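Workshop > Notebook > Glazes and Kiln > August

Wednesday, late afternoon
Posted by the glaze bench

Opened the kiln after lunch and the short version is that the Rutherford test tiles are better than they have any right to be, and the mugs on the bottom shelf are not. Writing it all down now while I still remember which tile sat where, because last month I waited until the next morning and ended up guessing at half the middle shelf.

So, the batch. Ten tiles, all the same speckled body from Fledthorpe, all bisqued in the same load, all dipped by me with the same tongs (the bent ones, the good ones have walked off again, if you have them please put them back on the nail). The base was our ordinary satin white. I split it in two buckets and put a bit more silica in the second one to see if I could get rid of the crazing that showed up on the serving bowls. I've been blaming the new clay for that crazing since June and I'm starting to think I owe the clay an apology.

Bucket one crazed, same as ever. You can hear it if you hold the tile by your ear right after it comes out, that little pinging sound, which I love and also hate. Bucket two was quiet. I put three of the quiet ones in the freezer and then straight into hot water from the kettle, twice over, and then rubbed ink into them. Nothing in two of them, one faint line near the edge on the third. That one had a thick drip at the bottom so I'm not going to lose sleep over it.

The surface changed a little. It's shinier, closer to a soft gloss than the satin we had before, and the speckle comes through browner. I like it on the tiles. I'm not sure I'd like it on a whole dinner plate, where you want a knife to slide without everything looking wet. Might be worth trying the next one with half the extra silica and a slower cool.

Speaking of cooling – I did the slow cool on this load, holding for 30 minutes on the way down. The controller took the program without complaining this time. If you get the error where it skips straight to the end, turn it off at the wall, count to ten, turn it back on and re-enter the last segment only. Don't re-enter the whole thing, it gets confused and thinks you want a second ramp.

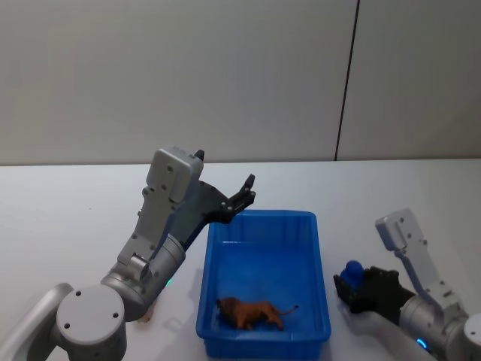 Now the mugs. There were eight on the bottom shelf with the iron red over the Lulel black slip, and five of them have pinholes on the handle side. All five were facing the back wall of the kiln. I went and looked at my loading sketch and sure enough, the other three were facing in. My first thought was the slip being too thick, but I poured them all from one jug in one go and the insides are lovely. So either the back is running hotter than we think, or I didn't let the handles dry enough after wiping them down. I did wipe the handles last. I was also in a hurry, I'll admit to that much.

The witness cones say the back is hotter, for what it's worth. Bottom back cone was well over, nearly touching the shelf, and the bottom front one was bent just about right. Top shelf front and back matched each other. I'd like to move the bottom shelf up on the taller posts next time and leave more of a gap underneath, and see if that evens things out before anybody starts talking about replacing elements again. Elements are not cheap and the last set took me a whole weekend and most of the skin on one thumb.

The pinholed mugs can probably be saved. I've dabbed glaze into the holes with a small brush and I'll refire them with the next bisque-temperature-ish load, or maybe a proper glaze load if there's room. Past experience says about half of them heal and the rest come out with a little dimple, which I sell as seconds and people seem happy to drink from.

Other bits:

The Vondach copper green is officially on my bad list. It ran off a vertical tile onto the kiln shelf AGAIN, and that was with the bottom third left bare. I ground the shelf down and put on two fresh coats of wash. Anyone who wants to use that green, please put a cookie under the pot, I have a stack of them drying on the windowsill and you are welcome to every one. It's a gorgeous color where it breaks over texture, so I do get the temptation.

The satin white bucket (the old one) is getting low and has bits in it. I sieved it once through the 80 and it still wants another go. There was a lump at the bottom the size of a plum that I mashed up with hot water and left to soak overnight with the lid on. Give it a good long stir with the drill before using, and check the thickness on a scrap first. It should coat a finger so you can just barely still see the lines of your nail.

We're also out of wax. Well, there's a crusty inch in the jar, but it drags and leaves hairs, and I ended up sponging all the feet instead. Took forever. Added it to the order sheet with the silica and a new pair of tongs, in case the old ones really are gone.

Next load, as things stand: eight tiles with the half-dose silica, the five patched mugs if they're dry, two of the big bowls, and whatever else is on the green cart by the time I start stacking. Taller posts under the bottom shelf. Extra cones at the back, one low and one in the middle. And I'm turning every single handle toward the front, superstition or no.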